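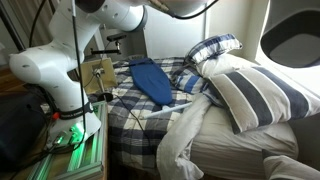 Bedding at Gisdale: the plaid bedroom

This page covers the plaid bedroom at Gisdale, the smaller of the two rooms at the back of the house. It is a page about the bed, mostly. The front bedroom and the upstairs rooms have their own pages, and the bathroom linen is on the same page as the towels.

Thandeka Shabalala chose the bedding for this room. Before that it had a plain green bedspread that had come with the house and had been washed so many times that the color was different on each side. Several guests asked for something warmer. Thandeka wanted a pattern that would hide creases between one guest and the next, and a large check does that fairly well. The total budget for bedding in the whole house was 4000, and this room took less than its share, so the rest went on curtains for the front.

The plaid is blue, white and gray. In poor light the blue looks close to black. On a bright morning the white squares come forward and the whole bed looks paler than people expect from the listing. We have had the same comforter described to us as navy, as gray and as "the blue one," and all of those are fair enough.

Gisdale is shut to guests while a room is being turned over, and we keep 24 hours clear on either side of a booking. Most of that time goes on laundry and drying. The bed itself takes 10 minutes when everything is back in the cupboard, longer if the comforter has to be put back in its cover.

Pillows

The question we get more than any other is about pillows. Some people want a stack to lean on for reading, and other people put all but one on the floor. We leave them on the bed and let guests sort it out. The plain white ones are for sleeping on. The patterned ones are for leaning on, although there is no rule about it and they all get washed.

Cristóvão Ramalho, who does the turnovers in the summer, likes to set the stripes level across the bed. Elmarie Pillay does them at a slant. Guests have never mentioned it either way. 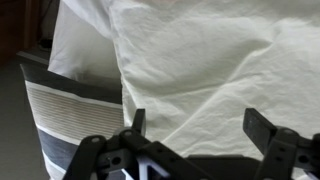
White on top of stripes, with the dark wood behind.

The stripe was bought separately from the plaid, from Hindavmont, and was meant for the front bedroom. It was too dark in there against the yellow paint. Next to white it is much easier on the eye, and the wide dark bands and fine pale lines go with a check better than another check would. We tried it here for one season and it stayed.

White pillowcases do crease. We gave up ironing them flat a long time ago, apart from the edge that folds over, and have not missed it. A case that is shaken hard when it comes out of the machine and hung by the closed end needs very little else. If one is badly creased after storage, we hang it in the bathroom while somebody takes a shower and smooth it down by hand.

Cases are kept folded in thirds, with the open end inside. The striped ones go at the bottom of the pile so the dark bands don't rub on the white. Spare ones are in the hall cupboard, second shelf, left side, and guests are welcome to help themselves.

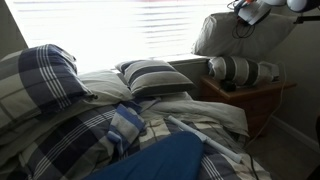 Airing a bed matters more to us than making it early. At Gisdale the covers are pulled back and left alone for the first part of the morning, and the bed is only put straight once the rest of the room has been cleaned. Jacobus Pillay's mother ran a boarding house on the same principle and he has never seen a reason to change it. The window behind the bed helps a good deal, as it gets strong daylight through the blinds and lights up the top edge of the striped pillow and the plain cream one. Guests who sleep late should close the slats the night before. While the comforter is being shaken out, anything that doesn't need to be on the bed can go on the nightstand, and the striped bolster usually ends up there.

The nightstand is a reddish-brown wood, and it is older than anything else we own in the house. Gerrit Mabaso found it at the Joubert sale, along with a mirror that is now in the hall. He rubbed it down and refinished it over a wet October. Please use a coaster. Hot mugs leave a white ring that comes out with patience, but it takes a while - and he is the only one of us with the patience.

Washing the comforter

It goes in cold, on its own, with half the usual amount of detergent. The machine in the house is too small, so it is taken to Bronano in town, where the drums are bigger. Dryers on low. It comes back in a paper bag and should be taken out the same day, or the fold lines set in and stay there for a week.

Small marks are dealt with on the spot, using dish soap on a damp cloth and then a clean damp cloth. Coffee on a white square is the usual one. Makeup is harder and generally means a trip to Bronano. If you spill something, tell us when it happens. We don't charge for it, and it is a lot easier to get out on the first day.

Dark blue things are washed apart from the rest for the first few washes. We lost a set of white cases by ignoring this and they are now dust rags, pale blue ones.

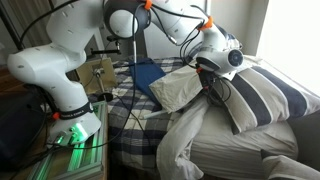
Can I bring my own bedding?
Guests are free to, and a few always do. The bed is a standard double, so a double or queen set will fit. Strip our bedding off and leave it on the chair in the hall, and we will put it away. The rate stays the same.

Other things people ask about this room

The extra blanket is in the hall cupboard above the pillowcases. It is wool and heavy, and it goes on top of the comforter, tucked in at the foot. In winter we leave it out.

Small children sometimes roll off the window side. There is a bed rail in the shed, to be asked for in advance.

We can take the patterned pillows out altogether for anyone who finds them in the way. Send a note with the booking and they will be in the cupboard when you arrive.

The photos on the Gisdale room pages have been up since July 2020. The front bedroom will be added once the new curtains have been hemmed. Cristóvão has them at home and has done one side.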